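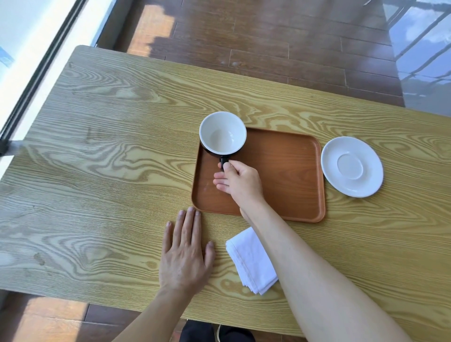 Tray task seen from the head camera: right hand on the cup handle, saucer to the right of the tray.

Call for participants: Stokutell gripper comparison, human reference and teleoperation sessions

Jarnum is looking for adults to take part in Stokutell, a comparison of grippers and controllers on ordinary tabletop tasks. The sessions are held at our Wattimena site and run through the end of July. No experience with robots is required for the first part. Experience with teleoperation is useful for the second part but is not a condition.

What is being compared

Stokutell tests six end effectors on the same arm, with the same task set and the same scoring sheet. Four are two-finger parallel designs with different pad materials and stroke lengths. One is a three-finger adaptive gripper. The last is the Skolto hand, our own underactuated prototype, which is still being revised between test blocks. Each is run under two controllers, one position-based and one with force feedback at the wrist.

The tasks involve crockery and cloth: cups with handles, saucers, trays, folded napkins. A cup handle gives a narrow grasp region and a load that sits off to one side of the grasp. A saucer has a low rim and leaves little room for a fingertip between it and the table. Cloth deforms when touched, and parallel grippers with stiff pads tend to push it along before they pick it up. Most of the difference between the grippers in our bench tests came from these objects, and very little from boxes and blocks.

Each gripper completes 1,000 scored attempts. To judge those attempts we need a reference for how people do the same tasks, recorded from a comparable viewpoint. The reference set currently holds 3,534 recordings. It is short on left-handed participants, on people with small hands, and on people who use both hands at once when moving a tray.

Part one: human reference

You wear a head-mounted camera and carry out tabletop tasks with your bare hands. A printed card gives the start layout and the end layout. The order of the steps and the choice of grasp are left to you. Please work at the speed you would use at home. Pauses and regrasps are kept in the data, and a dropped object is logged as an event and does not end the session.

Forearms should be uncovered to the elbow. Rings and watches come off before recording. The camera faces down toward the table, and your hands, forearms, clothing and shoes may be in view.

Part two: teleoperation

You operate the arm from a seated station, using a handheld controller with a trigger for gripper opening. The view comes from a camera mounted at the robot's head position, with a second feed from the wrist. You work through a set of tasks with two of the grippers, assigned by us, and are not told which controller is active. After each block you fill in a short form on effort, perceived delay and confidence in the grasp.

Part two is open only to people who have completed part one. Practice time at the station is included and is not scored.

Requirements

Adults with normal or corrected vision. Contact lenses are preferred – most glasses fit under the headset, but thick frames can shift the camera.
Able to sit or stand at a table for the length of a block. Both positions are recorded, and you may choose.
No current injury to the hand, wrist or shoulder.
Able to read task cards in English.
For part two: no history of strong motion sickness with screens or headsets.

People who have worked on gripper design or grasp planning can take part in part two but not in part one. Employees of Jarnum are excluded from both.

Payment

Each completed session is paid at $140. A session stopped by us for equipment reasons is paid in full. A session stopped by the participant is paid for the blocks completed. Travel costs are not covered, but parking at the site is free.

Data

Video, controller logs and questionnaires are stored under a participant code. Audio is not recorded. Recordings are used for scoring, for tuning the controllers and for training grasp detection models. Single frames may appear in reports and on this page. The consent form has a separate box for publication, and leaving it blank does not affect payment or selection. Withdrawal is possible until the recordings are merged into the reference set, and the merge date is printed on your copy of the form.

How to apply

Use the sign-up form on the Stokutell project page. Please state your dominant hand, your hand length from wrist crease to the tip of the middle finger, any teleoperation experience, and whether you are applying for part one only or for both parts. Sessions start at 9:30 a.m. or 1:30 p.m. – indicate which you can attend.

Applicants are selected to fill gaps in the reference set, so a complete form counts for more than an early one. Those selected receive the consent form and directions to the building by email. Bring a signed copy and photo ID to the front desk.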